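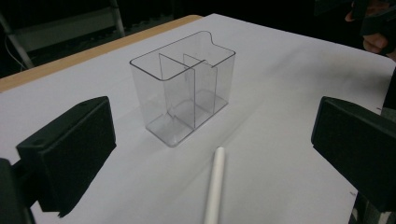 # Atau supply records

Atau is a set of CSV files listing the desk and craft supplies held in two shared supply rooms, one in Uvness and one in Awan. Both rooms are open to members of the Vutton studio. The files record what each room stocks, where it is kept, when it was last restocked, and what members took out and brought back.

Last full revision: October 28, 2020

## What it's for

The records started as the reorder list. People then began using them to find things, and later to work out which supplies ran down fastest before the school year. The columns reflect that history and some of them are awkward.

Good uses:

- looking up where an item is shelved
- building a reorder list
- comparing use between the two rooms
- practicing joins and date handling on data with ordinary mistakes in it

Poor uses:

- valuing the stock. Prices are missing for most items bought before the rooms opened.
- studying individual members. There are no member IDs in the public files and we will not add any.
- estimating what a different studio would need. Vutton members mostly do paper work, bookbinding, and some light sewing, and the stock follows that.

## Files

| File | One row per | Notes |
|---|---|---|
| `items.csv` | item | main list, start with this one |
| `places.csv` | shelf, drawer, or box | location codes and labels |
| `moves.csv` | movement | items out, in, restocked, or written off |
| `units.csv` | unit | how each unit is counted |
| `renames.csv` | renamed item | old and new names |

All files are UTF-8 with a header row. Fields are separated by commas and text containing a comma is in double quotes. Line endings are Unix style. If you open a file in a spreadsheet program, import the `item_code` column as text, or the leading zeros will be dropped.

## Columns in items.csv

**item_code**: 6 characters, letters and digits. Codes are never reused. If an item is dropped from stock its row stays, with `status` set to `closed`.

**name**: the name on the shelf label. Names begin with the noun, so "tape, linen" and not "linen tape". A few older names break this and are listed in `renames.csv`.

**kind**: one of `paper`, `board`, `adhesive`, `thread`, `fastener`, `tool`, `storage`, `writing`, `other`. We have tried to keep `other` small. Erasers are under `writing`. Bone folders are under `tool` whatever they are made of. Empty boxes and trays that members can borrow are `storage`, but boxes that hold stock permanently are places and appear only in `places.csv`.

**unit**: matches a row in `units.csv`. See the section on units below.

**on_hand**: quantity at the last check. Blank means not checked. Zero means checked and none left.

**reorder_at**: restock when `on_hand` falls to this number. Blank for tools, which are replaced when they break.

**room**: `uvn` or `awn`. An item kept in both rooms has two rows with the same code, so the key for this file is `item_code` plus `room`.

**place_code**: matches `places.csv`.

**last_check**: date as YYYY-MM-DD.

**note**: free text. Often blank. Sometimes useful, for instance when a paper is only sold with the grain running short.

## Columns in moves.csv

**move_id**: a running number. Gaps are normal. They come from entries that were made twice and then removed.

**item_code**, **room**: as above.

**direction**: `out`, `in`, `restock`, or `writeoff`.

**quantity**: always positive. The direction tells you whether to add or subtract.

**date**: the day the slip was filled in, which may be later than the day the item left the shelf. Slips from a weekend tend to turn up together.

**source**: `slip` or `tablet`. Uvness used paper slips throughout. Awan switched to a tablet form in August and its entries are more complete from that point on.

## How the records are made

A member who takes something fills in a slip with the item code, the quantity, and the date. Slips go into the tray by the door. They are typed up at the end of the week. If a slip has no code, the typist works from the written name and adds `guess` to the note. If the name could mean more than one item, the slip is left out.

Stock checks are done shelf by shelf. The person checking writes down the quantity before looking at what the file says, and then the two are compared. When they disagree, the shelf wins and the file is corrected. We do not add a row to `moves.csv` to explain the difference. As a result, you cannot rebuild `on_hand` exactly by adding up movements, and you should not try.

Very small items are weighed. Brass fasteners, eyelets, and jump rings are weighed by the bag and converted with the figure in `units.csv`. The conversion was worked out from a sample of 40 pieces of each type. It is good enough for ordering.

## Units

Units caused more trouble than any other part of the project. Paper comes in sheets, pads, packs, and reels. Thread comes on spools of different lengths. Early records used whatever the supplier printed on the invoice, so the same thread could be entered as a spool in one row and in yards in the next.

The present rules:

1. Paper and board are recorded in full sheets. A cut sheet is treated as used.
2. Thread is recorded in spools, and a spool stays in the count until it is empty.
3. Liquid adhesive is recorded in bottles. Dry adhesive is recorded in packets.
4. Fasteners are recorded in pieces.
5. Sets, such as a set of punches, are one piece as long as the set is complete. An incomplete set goes in the note.

Rows that predate these rules were converted where we still had the invoice. The rest carry `unit = old` and their quantities should be ignored.

## Place codes

A place code has the room, the bay letter, and the shelf or drawer, for example `uvn-c-4`. Shelves are numbered from the bottom up in both rooms. Drawers are numbered from the top down, because that is how the labels on the cabinets ran when they were bought, and relabeling them was voted down.

A third part is added when a drawer or box has compartments. The compartments are lettered left to right and then front to back, as seen by a person standing at the opening. Please don't turn a divided box around when you put it back. The letters are not marked on most of them. 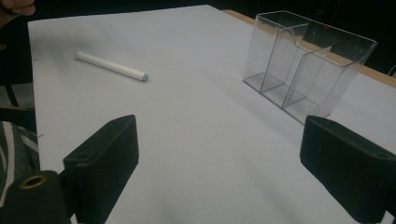 ## Known problems

- **Return slips are missing.** Members remember to fill in a slip when they take something and forget when they bring it back. In the Uvness file, `out` rows far outnumber `in` rows even for tools, which are nearly all still on the shelf.
- **Awning tape and Awan.** A find-and-replace run on room names changed some item names by mistake. We believe all of these are fixed. If you see a name that makes no sense, check `renames.csv` first.
- **Paper weights.** Some papers are listed by the pound and some in grams per square meter. The weight is part of the name and has not been split into its own column.
- **Colors.** Color names come from the supplier. "Natural," "cream," and "ivory" overlap.
- **Duplicate codes.** There should be none within a room. The check script will stop if it finds any.
- **Closed items with stock.** There are 35 rows where `status` is `closed` and `on_hand` is above zero. These are leftovers we don't plan to reorder, and members can still take them.

## Checking the files

From the top folder:

```
python check.py items.csv places.csv moves.csv
```

The script checks that every place code exists, that dates can be read, that quantities are positive, and that no key appears twice. It prints one line per problem and nothing when the files are clean. It doesn't change any file.

To make a reorder list for one room:

```
python reorder.py --room awn > reorder_awn.csv
```

Rows with a blank `on_hand` are skipped. Add `--include-unchecked` if you want them.

## Privacy

Slips carry a member's initials. Initials are not typed into any file, and the slips are thrown out after the next stock check. Notes were read through before release and anything that identified a person was taken out. If you find something we missed, write to the studio address and we will remove it and replace the file.

## Corrections

Send corrections as a list of item codes with the column and the new value. Please don't send an edited copy of the whole file, because spreadsheet programs tend to change the dates and we can't tell your edits from theirs.

Requests for new items go on the sheet in the supply room. They can't be handled through this repository.

## License

The CSV files may be used and shared for any purpose with credit to the Vutton studio. The scripts are under the MIT license.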